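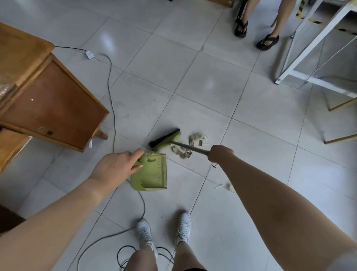

Sweeping paper and cardboard debris toward a long-handled dustpan, seen from head height.

Projects > Student robotics > Okance Sweeping Project

Overview Task Method Results Related pages

14 shares · 2 comments

The Okance Sweeping Project is a student project in household robotics run by the automation club at Ukcombe Technical College. Its goal is to train a control model for a two-armed robot to clear light debris from a hard floor with an ordinary broom and an upright dustpan. The project grew out of a course assignment set by Darmawan Nair and became a club activity in August of its first year. Samuele Farina and Izzati Govindasamy wrote the task definition.

Task

A run is split into 3 stages: fetching the tool, sweeping, and putting the tool back. Debris consists of scrap paper, cardboard and similar light items. The broom is held in one hand and the dustpan in the other, and the pan must stay flat on the floor while the bristles are moving. Strays that lie outside the main pile are swept in before the pan is lifted. Furniture legs and cables are treated as fixed obstacles and are not cleared beforehand.
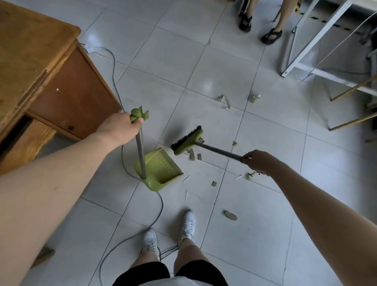

Broom head near the lip of the pan, with scraps still spread over the tiles.

Method

The training set is made up of first-person recordings of people doing the task by hand. It holds 3,250 clips, of which 188 are kept aside for testing. Each clip is labeled by stage using Tredo, an annotation program written by Arif Khoo for an earlier club entry. Labels mark the moment each hand closes on a handle, the start and end of every stroke, and any change of grip. Clips in which either hand leaves view for longer than 2 seconds are rejected.

The first model, Yuen, predicted both arms from a single output. It tended to tip the pan when the sweeping arm changed direction. Santino Paredes replaced it with a version that holds the pan angle as a separate target, and this remains the one in use.

Storage stage

The tool is handled upright during fetching and return, with one hand near the top of the handle and the other lower down. Return is scored separately from sweeping, and a run can pass one and fail the other.

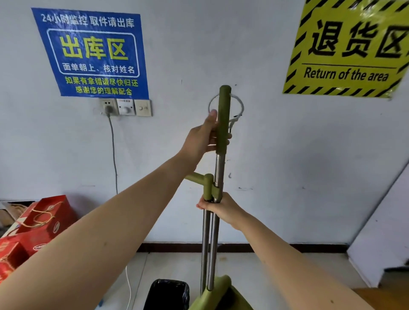
Why does the project use an ordinary broom and dustpan in place of a vacuum?

A broom and dustpan require the two arms to work together, and that coordination is what the course assignment was meant to teach. A vacuum can be pushed with one arm.

See also: Bimanual manipulation, Imitation learning, Ukcombe automation club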